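Skernby Digital Release – Frequently Asked Questions

Last updated July 12, 2018

This page covers rental, purchase and playback of the family feature Skernby, distributed by Plaltska. Questions on theatrical bookings go to the Beststead office.
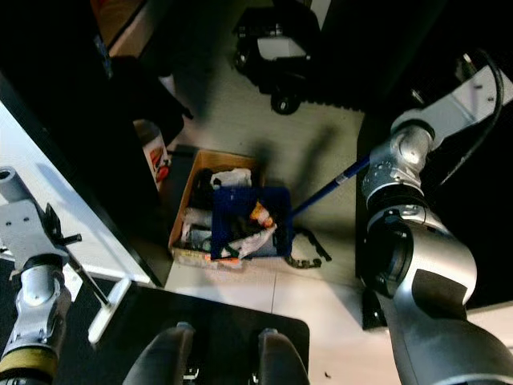
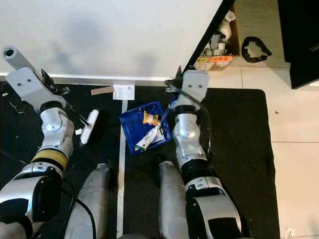

Guilan Tian wrote in to say that the rental window closed before her family reached the end of the movie, and asked whether the clock starts at payment or at first play. It starts at first play. A rental stays in your library unopened for 30 days. Once you press Play, you have 48 hours to finish, and pausing does not extend the period.

What is the running time?
The feature runs 100 minutes, including end credits. The purchase edition adds 42 minutes of bonus material, for a total of 142 minutes.

Is the bonus material included with a rental?
No. It comes with the purchase edition only.

How many devices can I use?
A purchased copy can be registered on up to three devices. Playback is limited to two of these at the same time. To replace a device, remove the old one under Account – Devices, then sign in on the new one. A removed device loses its downloaded files at its next connection.

Which formats are available?
High definition and standard definition. The store selects a format from your connection speed unless you set one by hand. A download keeps the format it was started in.

Are subtitles and audio description provided?
English subtitles are provided in all editions. Audio description is on a separate track and must be switched on in the player menu before playback begins. The bonus material has subtitles but no audio description.

Why does the picture shape change during the opening?
The prologue was finished in a narrower format than the rest of the feature. The black bars at the sides are part of the master file. Leave the zoom setting on your television off.

Who directed the film?
Dehua Song directed. Post-production was handled by Yang, which also prepared the digital master.

Can I show the film at a school or library?
Not under a home license. A public performance license is required even when no admission is charged. Requests must state the venue, the date and the expected attendance. Allow three weeks for a reply.

I redeemed a code and nothing appeared in my library.
Sign out, sign in again and refresh the library page. Codes printed on discs sold before March carry a hyphen after the third character, and the hyphen must be typed. If the title is still missing, send the code and your order number to support.

Can I get a refund?
Purchases can be refunded within 14 days if the film has not been played or downloaded. Rentals can be refunded until first play. Refunds go back to the original payment method.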